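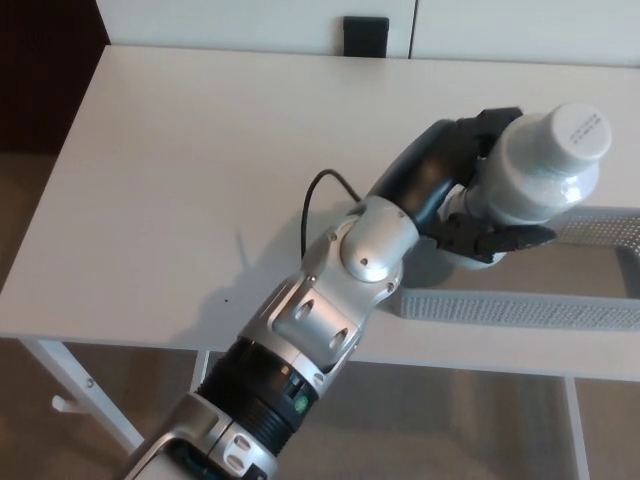 White bottle, black hand, gray basket. Tabletop pick and place.

12/15/22

Every few months I go back to the same question, which is whether a machine can put my bathroom shelf in order. The answer has moved a little since July.

Take one bottle and one basket. The bottle has a wide round cap and a glossy shoulder. Glossy plastic throws reflections, and reflections confuse depth sensors, so the arm's idea of where the surface sits can be off by more than the grip allows. A hand with fingers that curl around the body forgives some of that. A flat two-jaw clamp forgives less, and on a round body it tends to twist the part as it closes.

Grasping is the half that gets published. Placing is harder to score. Over a shallow basket, the hand has to clear the rim with whatever is hanging below the fingers, and a tilted bottle hangs lower at one end. Then the fingers need room to open. In an empty basket there is plenty. With the basket nearly full, the fingers hit the neighbors, and most of the systems I have read about either drop from height or stop.

For my own notes I keep a small simulation, named Stinden after nothing in particular. It runs 500 bottle placements into a perforated basket with random start poses. The current version finishes 82 percent of them upright or lying flat inside the rim. I wrote the planner, so take the number as a measure of my planner. The failures are mostly rim contact on the way in. Adding a wrist rotation before the descent fixed a good share of them and made every cycle slower.

Shop floors are ahead of kitchens here, for dull reasons. The Skomarden line I worked on years ago packed 1750 bottles a shift with suction cups, and every bottle arrived the same way up. My shelf offers no such courtesy. It has pumps, tubes, and one jar with a lid that was never closed properly.

So: single rigid objects onto a clear table or into an open basket, yes, slowly. Mixed clutter with lids, no. Next I want to rerun Stinden with a soft tube in the mix, if I can find a contact model that doesn't explode at small time steps.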